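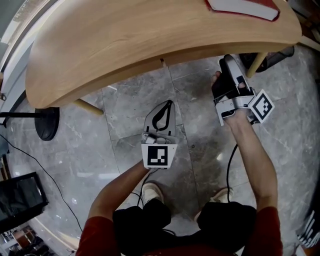 Varkden, 핸드헬드 그리퍼로 작업자가 직접 동작을 가르치는 'Brela' 현장 도입

2021-08-03

안녕하세요, Varkden에서 현장 자동화를 맡고 있는 Évan Perrin입니다. 보도자료는 원래 홍보팀이 쓰는데 이번 건은 제가 꼭 쓰고 싶다고 졸랐어요. 그래서 말투가 좀 편하더라도 양해 부탁드립니다!

저희가 포장·분류 작업장에 Brela를 정식으로 도입했습니다. 작업자가 양손에 그리퍼를 하나씩 쥐고 평소 하던 일을 그대로 하면, 그 움직임이 기록되어 로봇 팔의 학습 자료가 되는 방식이에요. 그리퍼마다 흑백 무늬가 찍힌 흰색 사각 마커판이 달려 있는데, 위치를 잡는 데 쓰입니다. 코드를 짤 줄 몰라도 되고, 로봇 앞에서 버튼을 외울 필요도 없어요. 집고, 옮기고, 내려놓으면 됩니다.

준비는 1월부터 했습니다. 지금까지 직원 21명이 교대로 참여했고, 모인 동작 기록은 약 3000건이에요. 그중 검수를 마치고 실제 학습에 들어간 게 1256건입니다. 생각보다 많이 걸러졌죠? 물건을 놓치거나 마커가 몸에 가려진 기록은 검수에서 뺐거든요. (초반에 제가 녹화한 건 거의 다 탈락했습니다. 숙련된 분들 손놀림을 따라가려면 한참 멀었더라고요.)

현장에서 제일 많이 받은 질문은 역시 "그럼 우리 일은 어떻게 되나요?"였습니다. 이번 도입으로 줄어드는 인원은 없습니다. 같은 상자를 하루 종일 옮기던 구간은 단계적으로 로봇이 맡고, 그 자리에 계시던 분들은 동작 시연과 기록 검수, 예외 물품 처리로 옮겨 갑니다. 시연 시간은 전부 근무 시간으로 인정하고, 시연 업무를 맡으면 수당도 따로 나갑니다. 누가 몇 건을 기록했는지는 인사 평가에 쓰지 않기로 직원 대표와 문서로 합의했고요.

분류 라인에서 시연을 맡고 있는 Maxence Roussel은 이렇게 말했습니다. "처음엔 양손에 뭘 들고 일하려니까 답답했어요. 손가락으로 하면 금방인데 싶고요. 며칠 지나니까 손에 익긴 했는데, 오래 들면 손목이 뻐근한 건 여전해요. 그래서 쉬는 시간을 더 달라고 했습니다."

그 의견은 바로 반영했습니다. 시연 중간에 쉬는 횟수를 늘렸고, 손목 부담을 덜 수 있게 손잡이 쪽도 다시 설계하고 있어요. 케이블이 걸리적거린다는 얘기도 꾸준히 나와서 배선 방식까지 같이 손보는 중입니다. 작업대 높이를 사람마다 맞추는 문제는 아직 답을 못 찾았네요. 좋은 방법을 아시는 분은 연락 주세요, 진심입니다!

다음 도입 장소는 Lu 작업장입니다. 기록 검수용 프로그램 Ciko도 그때 함께 들어가는데, 작업자가 자기 기록을 직접 열어 보고 마음에 안 들면 지울 수 있게 만들었습니다. 구체적인 일정은 현장 설명회를 마친 뒤에 알려 드릴게요.

취재나 작업장 방문을 원하시는 분은 Varkden 홍보팀으로 문의해 주세요. 방문하시면 그리퍼를 직접 쥐고 시연해 보실 수 있습니다.

문의: Varkden 홍보팀
작성: Évan Perrin, 현장 자동화 담당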